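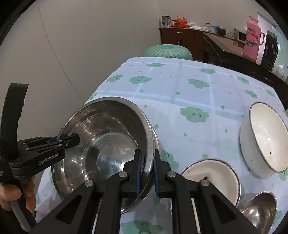 Two grippers on the rim of the top basin, one each side, enamel bowls to the right.

Re: [handheld-grippers] pads letting go on round rims
Siamak Khosravi
5 Sep 2019
Print this message | E-mail this message

On the pads letting go, somebody on the Stondthorpe bench wrote:

> We're losing the grip on anything with a rolled edge. Jaws close fine,
> readout says closed, then the bowl rotates and drops out the bottom.
> Changed the pads twice. Is it the pads, or are we doing something daft?
> Also, does anyone else get a false "closed" when only one jaw is
> really touching?

Hi all,

You're not doing anything daft, or if you are then so are we! We had the same thing with stacked basins, and I've been meaning to write it up for ages. Picture's at the top so you can see the sort of lift I mean, one jaw inside the rim and the other outside, with a second basin nested underneath (that second one is the troublemaker, I'll get to it).

We dropped the stack on the 24th lift. Lovely noise, stainless on floor tiles, and I had my foot out of the way by pure luck. The lower basin came up with the top one for a bit, then let go by itself, and the jolt rolled the top rim right out of the pads. Readout said closed the whole way down. So yes, we get your false closed too. As far as I can tell it only knows how far the jaws have travelled, and it couldn't care less what's between them.

I spent an afternoon blaming the pads, same as you. Swapped them for a new set from Sarkar and it slipped again on lift 26, so that was money well spent. Then I went over the linkage with a torch and found one of the pivot pins on the right-hand side had worked a bit loose. You couldn't see it with the jaws open. Close them on something with a bit of weight, though, and that jaw leaned outwards, so the pad was only gripping along its bottom edge. On a flat-sided box you'd never notice, but on a curved wall there's hardly any contact to begin with.

What we do now, for what it's worth:

Close the jaws on a scrap of card before each session and try to wiggle it out by hand. If it pivots, check the pins before you touch the pads.

Separate nested bowls first. I know it's a pain.

Closed shoes, and the other person stands at the side of the table, not the end. Enamel goes on the same list as steel, as the chips are sharp and they end up everywhere. Ask my socks.

The stack was 690 grams on the kitchen scale, so hardly a monster. We've done five sessions since the pin was sorted and haven't had a drop, but I wouldn't call it fixed yet. I still don't trust that readout.

Has anyone at Pilitz tried a pad with a groove in it for rims? I asked the Grulletance people back in November and they were keen, then it all went quiet. Happy to post a set of our old pads to Stondthorpe if you want to compare the wear marks, just send me an address off-list.

Cheers,
Siamak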